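Imprimer
Envoyer par e-mail

Cahier d'atelier – salle Mollham

22 novembre 2023

Suite du montage de la structure en tubes de plastique blanc. J'ai posé la bâche noire par terre avant de commencer, parce que le sol est encore sale du travail sur Clakance. Elle est froissée, je la laisse comme ça pour aujourd'hui.

La base est un rectangle, avec la toile blanche à l'intérieur. Les montants se mettent dans les raccords de coin. D'après la fiche de Kollthorpe, les montants font 1 000 mm et le petit côté de la base 800 mm. J'ai mesuré un montant au mètre ruban : 1 000 mm, c'est correct. Po-yen Fu demande qu'on écrive toujours la mesure réelle dans le cahier, donc je l'écris.
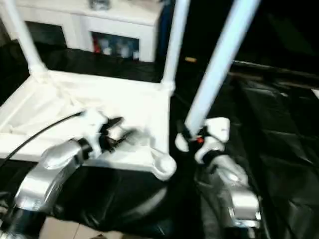 Est-ce qu'il faut coller les tubes dans les raccords ?

On les emboîte à sec, pour pouvoir démonter la structure et la ranger à plat jusqu'en janvier. La colle est réservée à la version définitive, si Sulemana accepte le plan.

Points à retenir pour la prochaine fois :

Le raccord de coin a un trou rond sur le dessus. Il faut présenter le tube bien droit au-dessus du trou et ensuite pousser. Si on pousse en biais, le tube se bloque et on perd du temps à le ressortir.

La toile fait des plis. Je pense qu'elle est un peu trop grande pour la base, mais je n'ai pas encore vérifié avec la fiche. À voir avec Po-yen Fu – il a gardé le bon de commande.

Il reste 96 raccords dans la caisse du fond, tous du même modèle. C'est plus que nécessaire. Pour les tubes longs, il faudra recommander, j'ai envoyé le message à Kollthorpe et j'attends la réponse.

Demander aussi un maillet en caoutchouc, celui de l'atelier est resté à Clakance.

Imprimer
Envoyer par e-mail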